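4.3 Clothing and reach at the bench

Earlier accounts of bench work treat what people wear as noise. Sokness goes so far as to say that sleeves make no difference to how a person sets out a work space. We doubt this, and we doubt the evidence offered for it, which comes from 8 sessions held in summer in a heated room.

Our own sessions at the Jimlow site took place in March, and coats often stayed on. Over 72 sessions we coded sleeve type and which side the worker reached from. Workers in padded sleeves tended to come in from the side and keep the forearm away from small parts (Figure 5). The effect is weak. It also disappears when 3 sessions from one cold morning are dropped, and we would not build a theory on it.

Rautiainen's scale for bulky clothing was of little help. It scores a thick knit and a puffy jacket the same - a choice the manual never defends. We used the Allix coding sheet instead, with some misgivings, as its categories overlap at the cuff.

Figure 5. Padded sleeve, beige, with the hand coming in from the right to hold the upper of two grippers. Coded "side reach."
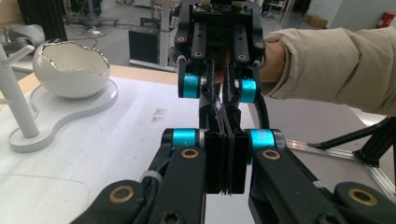

Reading time: 1 min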